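Subject: Re: [snack-shelf] Crisp bags and the sorting tubs
List: Holtetti kitchen list

On a morning in October a list member wrote:

> The tubs under the Doltar shelf are a mess again. Crisps, biscuits
> and sweets all in together, and the small bags at the bottom are
> mostly crumbs by the time anyone gets to them. Do we really need to
> sort by type? Could we not just tip the whole Tudelico order in and
> let people dig?

Tipping everything in is what we did until the spring, and the crumbs came from that. A crisp bag is mostly air. It holds up well enough against other crisp bags, but a packet of biscuits dropped on it from the height of the shelf will break what is inside even if the seal survives.

I measured the tubs last night. Internal depth is 165 mm, which takes 3 layers of the small crisp bags laid flat, or one row stood on edge. On edge is better. The bags support each other and the flavour can be read without lifting anything out. 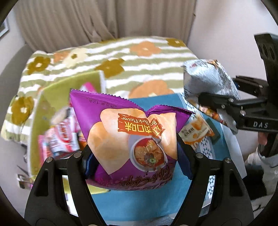
The small bags, such as the 12 g pork flavour ones in the glossy purple bags, should go in last. Handle them by the sides and leave the top seal alone – the serrated strip is where they split if pulled. A crease across the front does no harm. Squeezing the bottom end does, as the crisps settle there.

Proposed layout, left to right along the shelf:

Tub 1: crisps, small bags, on edge
Tub 2: crisps, large bags, one layer only
Tub 3: biscuits and crackers
Tub 4: sweets
Tub 5: anything from the Magyar box, until it has been checked for dates

The last order was 80 packets. Sorted as above it fits with the lids on. Unsorted it did not, and the overflow ended up on the worktop next to the kettle.

> Also, who decides what counts as a biscuit?

The packet does. If it says cracker it still goes in tub 3.

I will print new labels this week. The old ones have gone soft at the corners and two have come off – if you find them, please put them in the bin and not back on a tub.

--
snack-shelf mailing list
To leave the list, send a blank message with "unsubscribe" in the subject line.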